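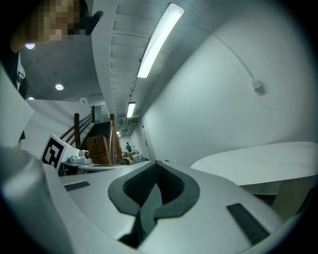

The foot of the stairs, seen from the ground-floor workroom.

Print this article | E-mail this article

Site visit: Hoarau building, ground floor and stair
Reported by Nneka Ogunleye, Jan 27, 2004

The Hoarau building has a ground floor of 300 square metres and one internal stair. Our group went through it at the invitation of Chiamaka Babalola, who looks after the fit-out for the tenant, Usulport. The purpose was to look at how a plain working interior has been divided with light partitions, and how the circulation space has held up since the tenant moved in last August. There were 13 of us, which is more than the entry can take comfortably, and we went around in two groups.

I was in the second group, led by Lukian Antoniuk. He began at the stair.

The treads are dark and the handrail is timber, carried on timber newel posts. The posts are not a matched pair. One is thin and the other is a good deal thicker, and the difference is plain from across the room. Antoniuk's account is that the thicker post was put in when the rail was found to move under load, and that the thin one was sound and was left alone. Abimbola Akinola asked whether the two had been fixed to the slab in the same way. They have not. The newer post has a steel shoe under the finish and the older one is housed into the bottom of the string.

Between the posts, below the railing, there was a brown box. Storage at the foot of a stair came up in both groups. The position in the tenant's rules is that nothing is kept there overnight, and the discussion did not get much past that. My own view is that any clear patch of floor beside a stair will attract boxes, and that a low cupboard built in under the rail would settle the matter at small cost. At the head of the flight there is a grey door panel close under the ceiling. Headroom on the upper landing was checked by the first group and passed.

The partitions were the main interest for most of us. They are white, and the one nearest the stair runs across the room without blocking the view through to the corridor. They are a Temex product, bought as a lot of used panels and cleaned up on site. The price for the lot was $2,418, delivered. Babalola put the cost of new panels at well over twice that. The fixings are dry throughout, so a run can be taken down and shifted in a morning. The drawback is sound. Conversation in the workroom carries into the corridor with very little loss, and anyone planning offices on this model should allow for an absorbent lining on at least one face.
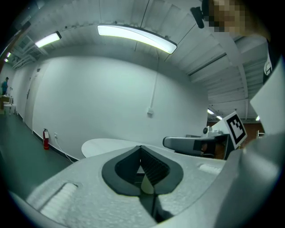
Services on the long wall are surface run. The electrical conduit comes straight down the face of the white wall to a small outlet box, and there is a second outlet lower down near the fire extinguisher, with a white cable trailing from it to the floor and along the baseboard. Surface conduit is sometimes treated as a temporary measure. I do not see why it should be. It can be inspected without opening anything, and painted to match it is hardly noticed. The loose cable is another matter and should be clipped.

The extinguisher is red, carries a white label and stands near the base of the wall. Akinola would have it on a bracket, and there was general agreement, though the location itself is good — close to the mouth of the corridor, where a person leaving would come to it.

The dark baseboard against the green-grey floor is a sensible choice. Scuffs from cleaning equipment do not show on it. The floor finish was selected by Goltard, the contractor for the original job, and the tenant kept it for lack of any reason to change. The overhead surface is white and corrugated. It reflects light well and, according to Antoniuk, it also reflects noise, which makes the trouble with the partitions worse.

The door in the corridor is set flush into the wall. Several people liked this detail. It keeps the full width of the passage clear, and there is no projecting frame to catch a trolley. The cost is in the setting out, as the wall has to be true for the door to sit properly. A small table and a white chair were in use farther down the corridor, and with those in place the passage is narrower than the drawings show. The drawings give 861 mm to the clear side of a table of that size. Nobody in our group had a tape, so I pass the figure on as given.

The furniture in the workroom is plain. The white oval table is a good shape for the position, as people come past the end of it to reach the corridor and there are no corners to catch a hip. It was picked out by Chiamaka Chukwu of Usulport, who also drew the present layout.

Questions at the end dealt mostly with heating, which was not part of the visit. Babalola will send the figures on to anyone who leaves an address with me. The panel layout drawing is available on the same terms — one sheet, to scale.

Related items
Surface conduit in small workplaces
Used partition panels: what to check before buying
Stair rails and newel posts: repair notes
Members' visits: how to put a building forward

Last updated: Jan 27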